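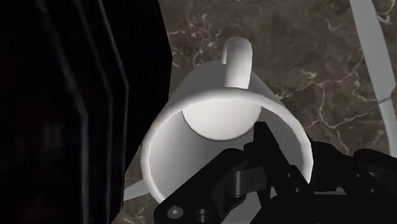 Tee- und Kaffeeränder aus Tassen entfernen

Braune Ränder in hellen Tassen bestehen überwiegend aus Gerbstoffen, die sich zusammen mit Kalk auf der Glasur ablagern. Hartes Wasser verstärkt den Effekt. Normales Spülmittel löst Fett, gegen diese Schicht richtet es wenig aus.

Natron
Einen Teelöffel Natron mit wenig Wasser zu einer Paste verrühren, mit einem feuchten Tuch auftragen und 15 Minuten einwirken lassen. Danach ohne starken Druck ausreiben und klar nachspülen. Auf bedruckten oder vergoldeten Stellen nicht reiben.

Zitronensäure
Bei kalkhaltigen Belägen 15 g Zitronensäure in 300 ml kaltem Wasser auflösen. Die Lösung in die Tasse füllen, nach 15 Minuten ausgießen, mit der Bürste nacharbeiten. Nicht erhitzen: In heißer Lösung kann sich schwer lösliches Calciumcitrat bilden. Zitronensäure nie mit chlorhaltigen Reinigern mischen.

Gebissreiniger
Eine Tablette in warmem Wasser auflösen, die Tasse bis über den Belag füllen und über Nacht stehen lassen. Gründlich ausspülen, anschließend einmal normal abwaschen. Geeignet auch für Thermoskannen, deren Boden mit der Bürste nicht erreichbar ist – den Deckel dabei offen lassen.

Graue Striche
Metallabrieb von Löffeln sieht wie ein Kratzer aus, liegt aber meist auf der Glasur. Eine milde Edelstahlpolitur oder Schlämmkreide auf einem feuchten Tuch nimmt ihn ab. Stahlwolle und Scheuerpulver mit grober Körnung rauen die Oberfläche auf, neue Beläge haften dann schneller.

Haarrisse
Verfärbte Risse in der Glasur lassen sich nicht dauerhaft reinigen. Tassen mit durchgehendem Riss oder gelockertem Henkel aussortieren, für heiße Getränke sind sie nicht mehr sicher.

Vorbeugen
Tassen gleich nach Gebrauch mit Wasser ausspülen. In der Spülmaschine schräg einstellen, Öffnung nach unten, damit kein Wasser im Fußring stehen bleibt. Salz und Wasserhärte alle paar Monate prüfen – nach einem Umzug sofort.

Ergänzt am 02/01/2021: Abschnitt Graue Striche, nach einem Hinweis von Aleksi Manninen.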